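Lokska (novel)

Lokska is a novel by Parvaneh Shojaei, and I should say up front that I'm the one who has kept this article going on our reading wiki, so you're getting my take along with the facts (edit away if you disagree!). It was published by Lumenta, runs to 176 short chapters, and was the writer's second book after the story collection Gomeck. Most readers I know found her through this one and went back to the stories later.

Plot

The book takes its name from a river town where the ferry has stopped running. Mina, a retired bookkeeper, comes back to clear out her mother's kitchen and finds a stack of account books going back 60 years. They list every meal her mother cooked and every person who sat down to it. One name keeps turning up that Mina has never heard, and the rest of the novel is her going door to door asking who he was. I won't give away the answer, though I'll say that I guessed wrong twice.

The chapters jump between Mina's visits and the entries themselves, which start out as plain lists and get longer and stranger as the mother ages. By the last notebook she's writing full pages about a single pot of beans. My favorite entry is number 1417, where she argues with a neighbor over salt and then, in the same breath, forgives her sister.

Background

Shojaei has said in interviews that she began with the lists and had no story at all for the first couple of years. She wrote them at the kitchen table before work, and her own grandmother's handwriting was the model for the mother's voice. The town is made up, but the flood in the middle section comes from something her family lived through one March, when she was nine.

An early draft was a lot longer. She cut a whole strand about Mina's husband, and you can still feel the hole where he used to be, especially in the train chapters. I kind of like that, but I know people who can't stand it.

Food in the novel

Everybody brings this up, and no wonder. Beans, onions and flatbread show up on nearly every page, and the mother's rule that you never measure anything for guests gets repeated until it starts to sound like a threat. The soaking of the beans overnight also works as a clock for the book, with whole chapters fitting between evening and morning.

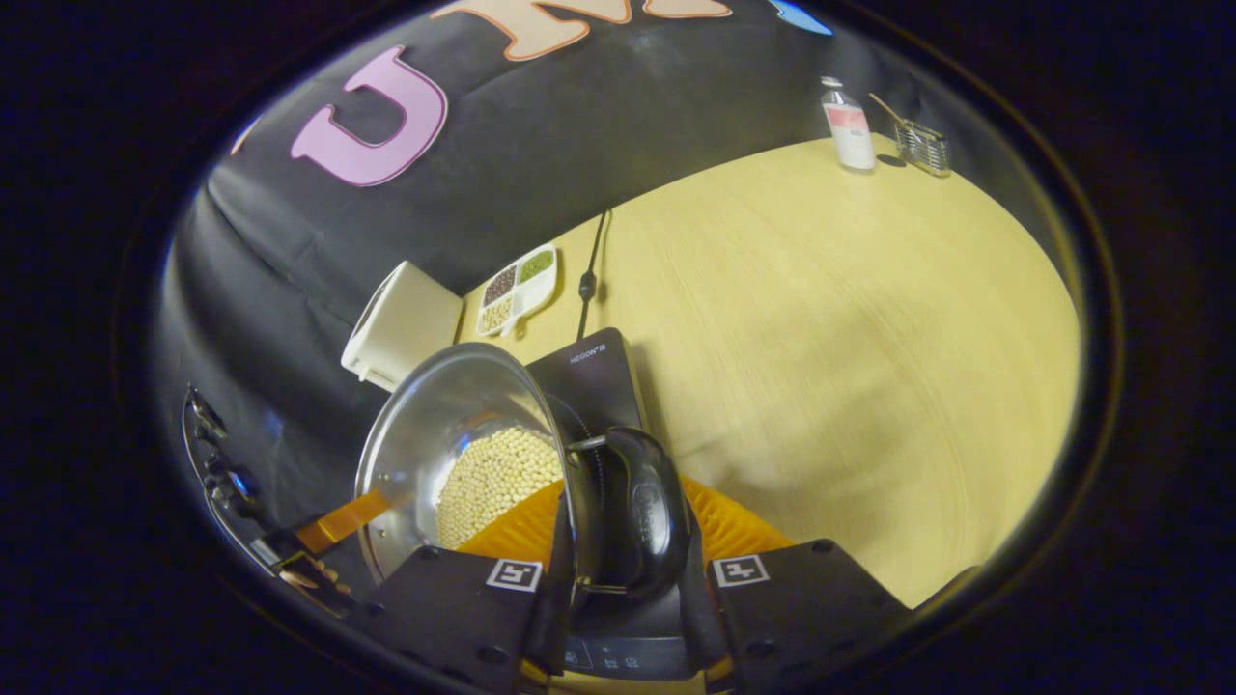
Soybeans in a stainless-steel pan.

Reception

The first printing was only 2150 copies, and it sold slowly until the Stusport reading festival picked it for its town-wide read. After that it was hard to find for a while (I paid way too much for mine). Reviewers mostly praised the notebook entries and were cooler on Mina herself, who some found stiff. I think she loosens up once she gets to the ferryman's house, so stick with her that far.

See also

Gomeck (story collection)
Novels told through documents
Stusport reading festival

Last updated April 26, 2023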